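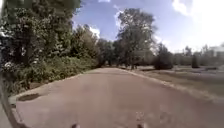 3 Platform setup and daily upkeep

The Cilora is a small outdoor ground robot that we run on the paved paths at Cabrera. The robot steers from a single forward camera and a set of wheel encoders, so most of the work in keeping it useful goes into the camera mount and the parts that hold it still. The mount is a Wumeck bracket with two clamp screws and a pitch adjuster. We set the pitch low enough that part of the robot's own front body stays in view. In the image that opens this section, two small dark protrusions rise from the bottom edge, one on each side of center, and a dark curved strip runs down the left side. We use the two protrusions as a reference. If the mount moves, they move in the image, and the person running the robot can see it on the screen without any tool.

3.1 Fitting the camera

The camera is fitted on the bench with the robot standing on a flat plate. The lower clamp screw is tightened first, then the pitch is set, then the upper screw is tightened. Doing it in the other order pulls the camera to one side as the second screw comes up. Early in the project we lost most of a morning to this, as the offset was small and we first looked for it in the steering code.

Once the screws are tight, the cable is tied to the body at two points and left with enough slack to form a loop behind the bracket. A tight cable acts as a spring on the camera. The connector is pushed home by hand and covered with a rubber boot. We do not use tape on the connector. It leaves glue on the contacts in August heat, and the glue picks up dust.

A reference image is then saved to the robot's disk. It contains the view from the bench and two marked regions, one for each protrusion. Niltovon, our logging and control software, compares the same regions at every start and reports the shift in pixels. A shift of up to 3 pixels is accepted. Anything larger stops the start sequence until the mount has been checked.

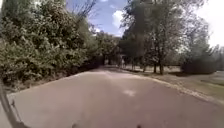 Section length: 1,134 words. Reading time with tables and appendix: 5 minutes.

3.2 Exposure

A park path is a hard subject for automatic exposure. The sky can be far brighter than anything on the ground, and the ground itself changes from full sun to deep shade within a short drive. With the factory setting, the whole image is metered, and a bright sky drives the exposure down until the edge between the pavement and the verge is hard to find. We therefore meter on a band that covers the lower part of the image and leave the sky out. The upper right corner is often close to pure white as a result. We accept this, as nothing in the sky is used for steering.

The metering band has to stop short of the robot's own body. Our first version ran to the bottom row of pixels, and the dark parts at the front were metered with the path. The path came out too bright. Raising the lower limit of the band solved this, and the limit is now tied to the same marked regions that are used for the mount check. When a new reference image is saved, the band is set again from it.

Exposure is allowed to change slowly. A fast setting reacts to each patch of shade and makes the image pulse, which upsets the edge finder more than a slightly dark image does. We limit the change between one image and the next and let the robot cross small shadows without any correction at all. On entering a long stretch under trees it takes a short time to settle, and the speed is held down during this period.
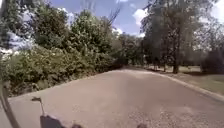
The speed limit is applied by Niltovon and needs no input from the operator, but it does depend on the exposure values being logged correctly. One fault we met twice was a stuck value, where the camera driver kept reporting the last good number after a brief loss of power. The images themselves looked normal. We added a check that stops the robot if the reported exposure stays exactly the same for 50 images in a row while the robot is moving.

3.3 Path edges and the mask

The robot keeps its place on the path by finding the left and right borders of the pavement. These are not of one kind at Cabrera. There are stretches with a raised curb and stretches where the pavement meets bare earth or gravel in a ragged line, and one side of the path may be curbed while the other is not. The edge finder treats the two sides on their own and gives each a confidence value. Where one side is poor, the robot follows the other and holds a fixed distance from it.

Shadows are the main source of false edges. Dappled shade makes a great many short, strong borders on the pavement, and a few of them will line up by chance. The view in Figure 2 is of this type. It has irregular dark patches across the middle of the path, a raised edge on the left, and on the right a soft boundary with a strip of earth and leaf litter. In views like this we raise the minimum length for an edge and give more weight to the curbed side.

Parts of the robot that enter the view must be masked for the same reason. A dark piece close to the lens gives a long, clean border, and before it was masked the edge finder sometimes took it for the left side of the path. The mask is a plain black-and-white image drawn by hand over the reference image. We draw it a little wider than the part it covers, as the parts close to the lens are out of focus and their borders shake as the robot drives.

The mask is redrawn after any work on the front of the robot - a new bracket, a cable that has been rerouted, or a panel that has been off. This is easy to forget. The start sequence now asks for it whenever a new reference image has been saved, and it will not go on with a mask that is older than the reference.

Figure 2. Forward view under trees, with dappled shade on the path, a raised edge on the left and an uncurbed boundary on the right.

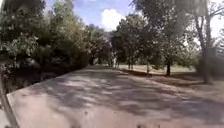

3.4 Cleaning and inspection

The lens is cleaned before the first drive of the day and again at noon. Loose dust is blown off with a rubber bulb, and what is left is wiped with a damp cloth from the center outward. We check the result by pointing the robot at a plain wall and looking at a single image at full size. A smear near the center softens leaves and gravel in a way that is hard to tell from compression, so judging it from a park image does not work well.

The clamp screws are checked by hand at the same time. They are not retightened unless they turn. The bracket is aluminum and the threads wear, and on our first mount they failed after being tightened every day as a matter of habit. The present one has a painted line across each screw head and the bracket, and a broken line is taken as a sign that the screw has moved.

At the end of the day the rubber boot is pulled back and the connector is left open to dry indoors. The log is copied off, the pixel shift from each start is added to the upkeep sheet, and the battery is taken out. If the shift has grown over several starts but is still within the limit, the mount is taken off the robot and refitted on the bench as in Section 3.1, and a new reference image and mask are made before the next drive.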